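최종 수정: 2023-09-28

핸드헬드 그리퍼 시연 수집, 작업 기준 어디까지 지키시나요

마른풀
Prenside에서 나온 수집 작업 권고안 받아 보신 분 계신가요? 저희는 1월부터 Workau 과제로 냉장고 물건 넣고 빼기를 모으는 중인데, 이번 권고안 보고 좀 어이가 없었습니다. 작업자 복장, 바닥 정리, 마커 가림 허용치, 에피소드 폐기 기준까지 다 써 놨는데 근거가 한 줄도 없어요. 제일 걸리는 건 "마커 면 노출률 90% 이상"이라는 조항입니다. 양손 작업하면서 저걸 어떻게 맞추라는 건지 모르겠네요.

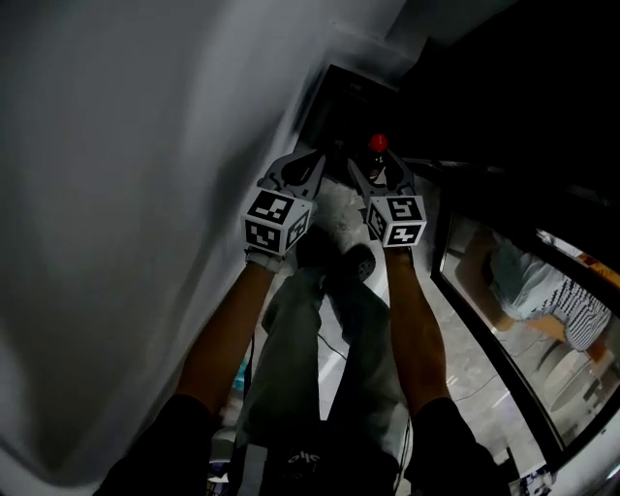
노출률 조항은 측정 방법부터가 빠져 있습니다. 큐브 한 면이라도 읽히면 되는 건지, 프레임 수 기준인지, 양손 각각인지 합산인지 안 적혀 있어요. 빨간 뚜껑 병을 오른쪽 그리퍼로 목 부분만 집는 자세면 큐브 면이 두 개는 머리 쪽 카메라를 향하는데, 병을 안쪽 깊이 밀어 넣는 동작에서는 손목이 돌아갑니다. 그 구간만 떼서 재면 미달이고 전체로 재면 통과일 수도 있죠. 바닥 케이블 조항도 마찬가지입니다. "작업 반경 내 케이블 금지"라는데 반경이 몇 미터인지가 없습니다.

nokcha_jar
케이블은 숫자 없어도 치우는 게 맞지 않나요? 양손 다 그리퍼 쥐고 있으면 넘어질 때 손을 못 짚습니다. 이건 근거 따질 문제가 아닌 듯.

마른풀
치우는 데 반대한 적 없습니다. 점검표에 예/아니오로 체크하라면서 기준이 없으니 검수자마다 결과가 다르다는 얘기예요.

덧셈왕
저는 권고안 자체를 안 믿는 쪽. Wandia 때도 비슷한 문서가 돌았는데, 그대로 돌렸더니 4,000개 모아서 3,084개 남았습니다. 버린 것 중 상당수는 다시 보니 멀쩡했고요. 배경에 사람이 서 있다고 폐기한 것까지 있었습니다. 그 조항이 이번에도 그대로 들어 있더군요. 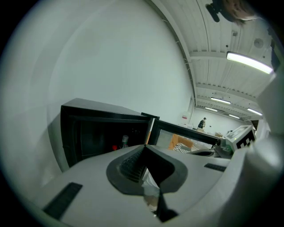
저는 배경 인물 조항은 남겨야 한다고 봅니다, 라고 hamil2가 답을 달았다. 학습에 방해가 돼서가 아니고 동의서 때문이라고. 작업자는 동의서를 쓰지만 지나가던 사람은 안 쓰는데, 멀리 작게 나왔다고 괜찮다는 기준은 또 누가 정하냐는 것이다.

덧셈왕
그러면 조항 제목을 "데이터 품질"에 넣지 말고 동의 항목으로 옮겼어야죠. 품질 미달로 찍히면 작업자 단가에서 깎입니다. 그게 제일 불만이었어요.

hamil2
그건 인정합니다. 분류가 잘못됐네요.

nokcha_jar
장신구 조항은 다들 어떻게 하세요? 저희는 반지, 팔찌 다 빼게 합니다. Pimentel 양식에도 있었고요.

마른풀
반지는 이해합니다. 방아쇠에 걸릴 수 있으니까. 팔찌는 글쎄요. 끼임 사고 사례가 있으면 따르겠는데 "권장하지 않음" 한 마디로 끝이라, 현장에서는 그냥 무시됩니다. 지켜지지 않는 조항이 하나 생기면 나머지도 같이 가벼워져요.
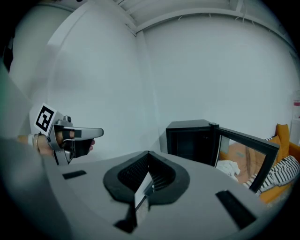 손에 쥔 그리퍼와 마커 카드. 손목에 얇은 금속 팔찌.

nokcha_jar
마커를 가리는 위치는 아니네요. 그래도 저라면 뺍니다. 가동부 근처에서는 애매하면 빼는 게 맞아요.

덧셈왕
그 논리면 소매도 다 걷어야 하고 운동화 끈도 봐야 합니다. 어디서 멈추실 건가요.

nokcha_jar
소매는 실제로 걷게 합니다. 운동화 끈은 생각 안 해봤는데 점검표에 넣을까 싶네요.

마른풀
저희 쪽은 일단 노출률 조항은 보류하고, 동작 구간별로 따로 재 보기로 했습니다. 지금까지 쌓인 1,559개로 먼저 돌려 보고 수치 나오면 여기 올리겠습니다. Prenside에도 측정 방법을 문의해 놨는데 답은 아직 없습니다.

hamil2
답 오면 원문 그대로 올려 주세요. 요약 말고요.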